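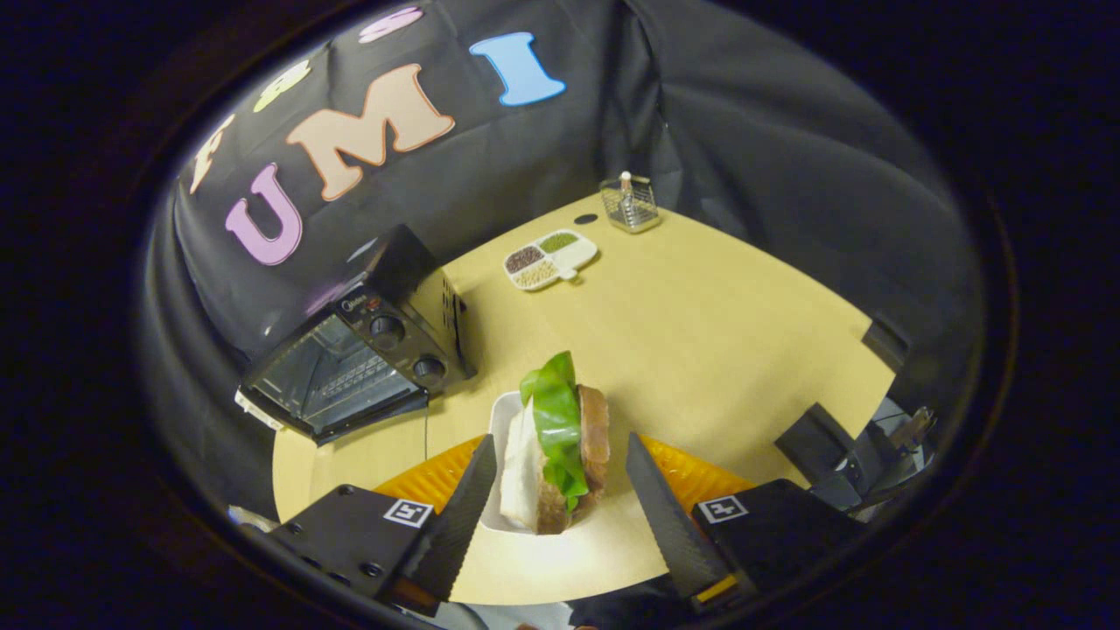 Flikanness Shared Workshop - Robotics Bench Group

Thread: Hand-held gripper, soft pads vs. serrated edge on food items
Started by shimstock_b, August 18, 2023

shimstock_b wrote:
Build log, continued from the old board. The gripper is mechanically finished. Two fingers, serrated inner edge, orange ribbed piece behind each, one marker tag per side on the mount. The open question is grip on soft objects. The sandwich is stood on its side on the plate so the fingers close across the layers. Bread compresses before the ribs flex, and then the filling shears. I have 28 logged closes and the filling shifted in most of them. Before I reprint anything I'd like opinions on rib thickness.

gantry_gus wrote:
Thinner ribs. Yours are too stiff for bread. The Torkusance finger files have a softer variant, and it drops straight onto the same mount pattern.

offset_null wrote:
Disagree. Thin ribs buckle sideways as soon as the load is off center. I'd leave the ribs alone and take the teeth down. A serrated edge on a lettuce leaf is asking for trouble. Sand it, or skin it with tape, and run the same closes again before changing a second variable.

shimstock_b wrote:
Tape is quick, I can do that tonight. Tag tracking is a separate item. Width reads fine with the fingers open and gets noisy near full close. The tags are at a steep angle to the lens and I suspect the lamp.

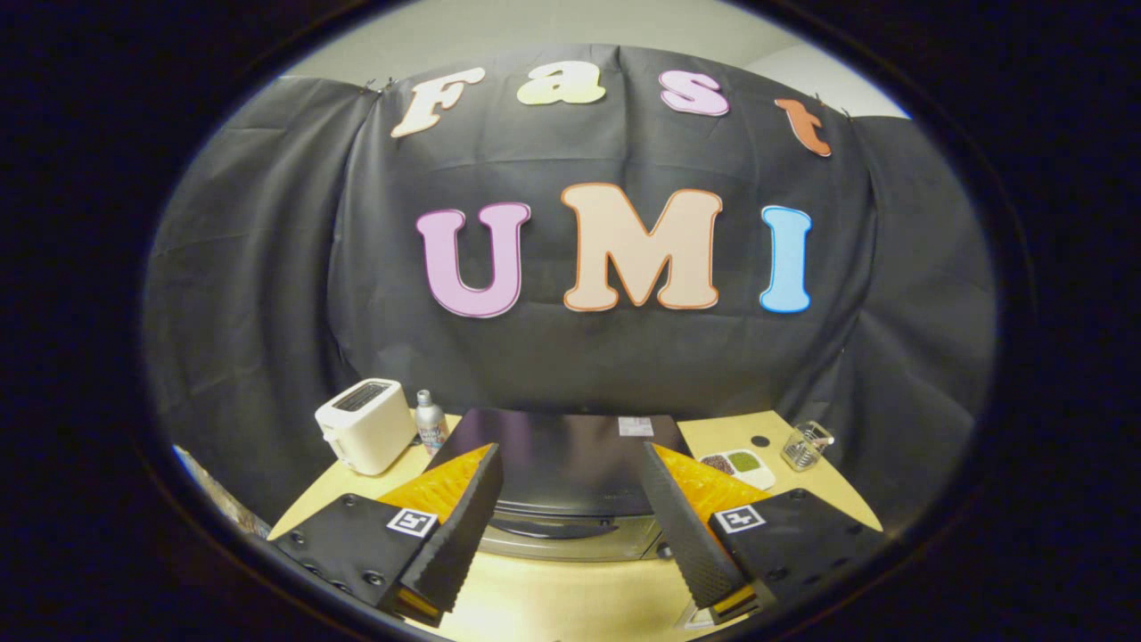 Fingers apart, toaster at left, divided dish at right.

gantry_gus wrote:
What exposure are you running? Anything slower than 1/600 smears the tags when you move the tool by hand. I went to 1/1000 and added a second lamp.

shimstock_b wrote:
Auto. So that's probably it. Will lock it and report back.

offset_null wrote:
Also check the mount screws. Mine walked loose after 3 sessions and the tag moved with the mount, so the width offset drifted and I blamed the lens for a week. Threadlock, the removable kind.

gantry_gus wrote:
Threadlock on printed parts - no. It can craze some plastics. Use nyloc nuts.

offset_null wrote:
Mine go into brass inserts, so it's fine for me. Check what you have first.

Comments (3)

pelletbin: Is the Torkusance variant still on the Fernotura mirror? The link in the sticky is dead.

gantry_gus: Moved to the Hepburn folder in December. Same file name.

mill_and_a_half: I'm with offset_null on the teeth. Please post the tape numbers either way.

Contact the bench group | © 2023 Flikanness Shared Workshop | Back to top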